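Progress report to the Bevan Fund, May 26, 2026
Pirnness Sleep and Wellbeing Project, Rurthorpe

We are now halfway through the grant and it has been a lovely few months to be part of. The evening sleep course is running in both halls, the phone line is open, and the waiting list for the next course is already longer than we planned for. Your money paid for 39 places this time and every one was taken up.

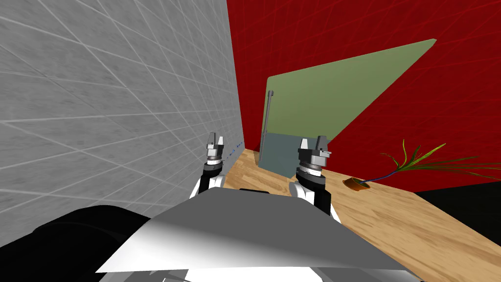

Most people come to us after years of poor nights. They have often tried herbal teas, new pillows and going to bed earlier and earlier, and that last one can make things worse. The course asks them to keep a sleep diary, get up at the same time each morning and leave the bed if they are lying there wide awake. It sounds plain on paper, but the talk in the room when people compare diaries in week 2 is wonderful - they start spotting their own patterns before we do.

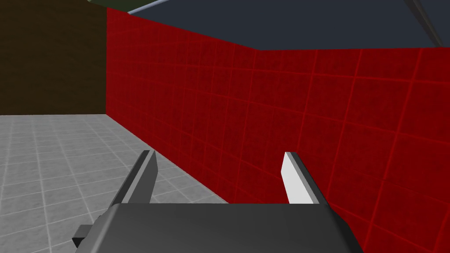

Attendance dipped over the Easter break and we should have seen that coming. We have added a catch-up session, and 20 people have used it. Anyone who snores heavily or stops breathing in their sleep is asked to see their GP, as a course like ours is no substitute for a proper check.

The diary sheets have been redrawn with bigger boxes. Fonex printed 2000 of them for us at cost, enough to last until November.

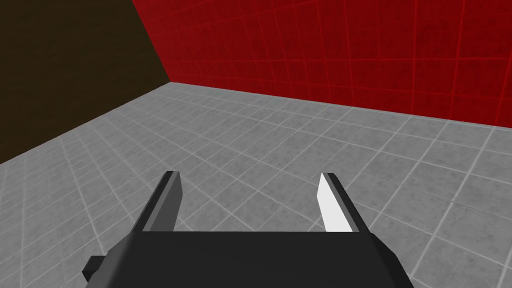 We also tried a shorter course for shift workers, and I am very keen to keep it going. The usual advice on fixed bedtimes doesn't fit someone on rotating nights, so we spent more time on light, naps and when to stop drinking coffee.

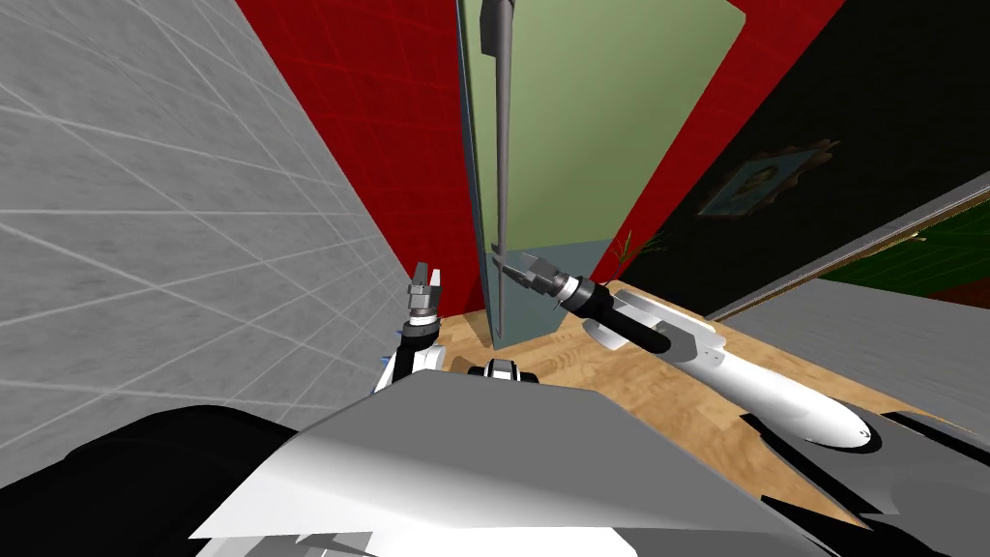

One shift worker wrote on the feedback form that the nap advice was the first she had been given that fitted round her rota, and asked whether her husband could join the next group. He can, and he has a place.

Still to do before the next report: train a second course leader, follow up the people who left early, and find a warmer room in Rurthorpe for the winter group. We have underspent a little on travel and would like to move that into room hire, if you are happy with it.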